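Facilities > Health and Safety > Inspections > Office Floors

WORKPLACE SAFETY INSPECTION CHECKLIST WITH COMMENTS
Skaltholm Building, Third Floor, Offices and Shared Work Areas

Date of inspection: 9 October 2019
Inspector: Yeshi Zeleke
Tenant: Mekonnen Records Services
Landlord's agent: Tatunetti Property Management
Type of inspection: Routine, announced

Ratings: S = Satisfactory. A = Action required. N/A = Not applicable on this floor.

SECTION 1. EXITS AND ESCAPE ROUTES

1.1 Exit doors open freely from the inside: S

1.2 Exit signs lit and visible from the main aisle: A
Comment: The sign at the north stair is dim on one side. The lamp was reported at the previous inspection and has not been replaced. Tatunetti to replace the full fitting.

1.3 Aisles clear to the required width: A
Comment: Archive boxes were stacked along the corridor outside Room 13. The tenant stated that these were awaiting collection by Rirkent. Boxes may not be held in the corridor for any period, including the day of collection. The goods lobby should be used instead.

1.4 Stair doors closed and not propped: S
Comment: A wedge was found behind the south stair door, although the door was closed. The wedge was removed and handed to reception.

1.5 Evacuation plan posted and current: A
Comment: The plan by the elevators still shows the former kitchen as an open area. A revised plan is required before the December drill.

SECTION 2. FIRE EQUIPMENT

2.1 Extinguishers in place and unobstructed: S

2.2 Inspection tags current: S
Comment: All tags were in date. The tag on the unit beside the copy room is becoming hard to read and should be rewritten at the next service.

2.3 Manual call points accessible: S

2.4 Clearance below sprinkler heads: A
Comment: Storage on the top shelf of the supply room is too close to the ceiling. The top shelf is to be emptied and marked as not for use.

SECTION 3. ELECTRICAL

3.1 Power strips not connected to one another: A
Comment: Two strips were found joined under the desks on the east side. They were separated during the inspection. The desks need an additional wall outlet, and a work request has been opened.

3.2 Cords free of visible damage: S

3.3 Portable heaters: N/A
Comment: None were found. Staff are reminded that personal heaters are not permitted on this floor — this includes foot warmers.

3.4 Panel room locked and free of storage: S

SECTION 4. WORK AREAS

4.1 Floor coverings secure: A
Comment: A carpet tile has lifted at the entrance to the large meeting room. It has been taped down as a temporary measure. Permanent repair to be completed by Tatunetti.

4.2 Partitions stable and properly joined: S
Comment: Partitions were tested by hand at each run of desks. No movement beyond normal was noted.

4.3 Shelving fixed and within rated load: A
Comment: The rated load for the wall shelving is 100 pounds per shelf. No load label is fitted in the supply room. Labels are to be provided and the heavier binders moved to the lower shelves.

4.4 Lighting adequate for desk work: S
Comment: A reading of 400 lux was taken at the desk farthest from the windows.

4.5 Notices kept clear of walkways and switches: S

SECTION 5. FIRST AID AND WELFARE

5.1 First aid kit stocked and in date: A
Comment: Eyewash had expired. All other items were in order. The tenant will order a replacement.

5.2 Names of first aiders displayed: S

5.3 Drinking water available: S

5.4 Kitchen appliances clean and in good order: S
Comment: The microwave door seal should be watched for wear. No action is needed at present.

SECTION 6. RECORDS

6.1 Previous report on file: S

6.2 Actions from the previous report closed: A
Comment: One item remains open (see 1.2). Open items carried into a second report are referred to the landlord's agent in writing.

6.3 Staff safety training records available: S
Comment: Records were complete for permanent staff. Records for temporary staff are held by their agency — copies should be kept on site.

Items marked A are to be closed before the December drill unless a later date has been agreed in writing. Items 1.3 and 3.1 will be checked again without notice.

Signed: Yeshi Zeleke
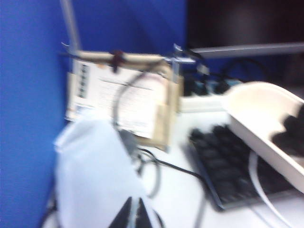 Blue partition with printed sheet in holder.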